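Subject: Re: [prandside-bedding] Zidine arm kept pulling after stop during edge tuck
From: Maribel Apaza
Date: Apr 1, 2026

Nidia Urrego wrote:
> During the edge tuck on the comforter the right arm kept pulling
> after the operator pressed stop. The left arm froze right away. The
> right one carried on toward the foot of the bed with the border
> still in the jaws, then halted by itself. No one was in the cell
> and nothing was damaged except the seam.
>
> The controller log shows the stop request arriving at both arms in
> the same cycle. I can't find a fault code on the right side at all.
> Power was left on until Deisy had copied the logs.
>
> Is this the same thing we saw in June on the old wrist? If so I
> would like it written down somewhere other than Deisy's notebook.
>
> Nidia

No, it is a different fault, although the result looks alike. In June the wrist brake was slow. Both brakes are in spec now and I have the test records from after the swap.

Going through the controller log and the jaw log together, I get the following order of events.

The tuck skill puts the left arm in hold mode (palm pad down, constant normal force) and the right arm in pull mode (jaws closed on the border, constant tension). When a stop comes in, hold mode goes directly to brake. Pull mode does not. It first calls the release routine, so that the arm isn't left with a stretched piece of fabric between it and the bed. The release routine waits for the jaws to report open, and while it waits the tension loop stays active.

The jaws did not report open. They opened 3 mm and jammed on the border, where the padding is doubled over. The open flag needs the full stroke. So the routine sat there waiting, the tension loop saw the fabric go slack at the jaws, and it did what it is written to do with slack fabric and pulled harder. The arm stopped only when the tension limit tripped at 200 N. A limit trip in pull mode is logged as a normal end of skill, so there is no fault code on the right side.

The skill was written from hand demonstrations. A person keeps one hand flat and works the edge with the other, and the two hands are never really separate tasks.
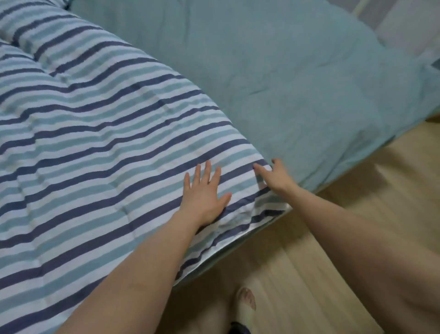

We split that into two modes with two different stop paths, and I think the split is the root cause more than the jam is. The jam will happen again on any thick border. The stop path should not depend on the jaws at all.

There is supposed to be a watchdog on the release routine. It is set to 200 ms in the config file that Sánchez delivered, and it would have caught this. It is not running. The routine was renamed when we merged the Casetti branch, the watchdog still looks for the old name, and a watchdog with no target starts up without a warning. I checked the other skills for the same problem. Sheet spread and pillow place are fine. Blanket fold has it too, so please treat blanket fold as locked out along with edge tuck until further notice.

I reproduced the event on the bench with a strip of quilted cloth clamped at one end. The fault showed up in three runs with doubled cloth in the jaws and did not show up with single cloth. With the watchdog name corrected, the arm braked on timeout with the jaws still partly closed. Fabric stays under tension in that state. Whoever goes in to clear it should cut power at the cabinet first, then back the jaws off with the hand crank. Do not pull the cloth out by hand with the arm live.

Proposed changes, in the order I would make them:

1. Stop goes to brake on both arms, in every mode. Release becomes a separate action that the operator starts afterward.
2. A watchdog with no target blocks startup.
3. A tension limit trip while a stop request is pending gets logged as a fault.
4. The slack response is disabled whenever the jaws are commanded open.

Item 1 has a cost. After each stop someone will have to release the fabric as its own step, and on the fitted sheet work that will be slow, with stops coming mostly when a fold gets caught between the two grippers. I would still take it. Beds get made by hand for now. 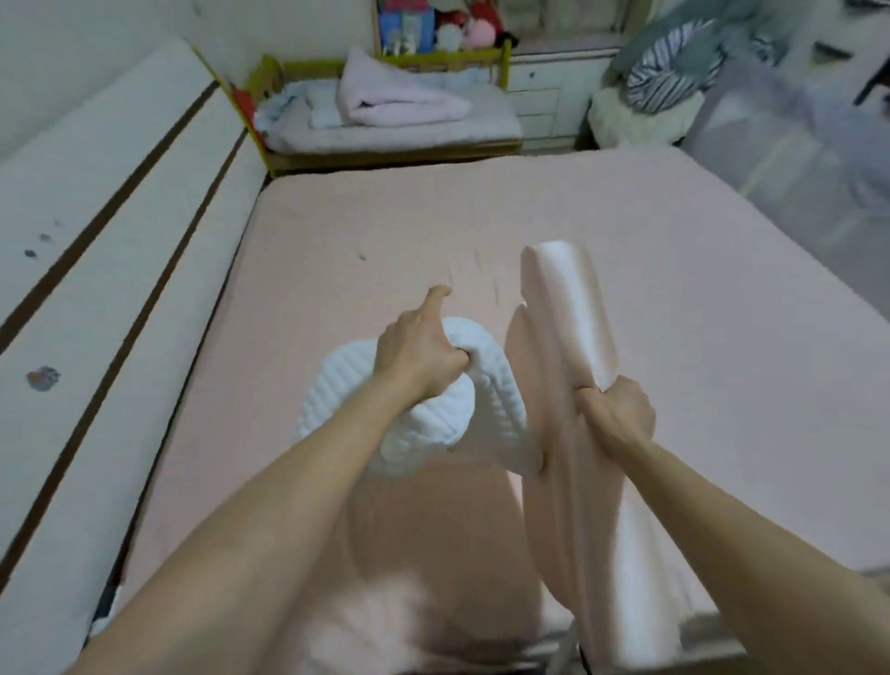
Roos Van der Linden objects to item 1 on the grounds that braking with cloth in the jaws stores energy in the fabric, and that the first person to open the jaws gets the snap. She would prefer a short, timed relax move toward the bed before the brake, with no jaw motion. I agree that it is better on paper. It also means the arm moves after a stop request, and that is the behavior Nidia reported. If we do it, the move has to be open loop, bounded in distance, and tested with the jaws jammed on purpose. I would put it in a second release and ship the plain brake now.

Still open:

The jaw stroke sensor reads only closed and fully open. Roos, is there an analog output on the Zidine jaw that we never wired? The connector has two unused pins and my copy of the drawing doesn't label them.

Deisy, please keep the torn border as it is. I want to measure the thickness at the seam before it gets mended.

Socorro, the lockout tags for both skills are on the cell door, but the scheduler can still queue blanket fold from the remote page. Can you remove it there as well and confirm to the list?

The patch for items 2 and 3 is in review. Item 1 touches the safety config and needs a sign-off from Nidia before I merge anything.

Maribel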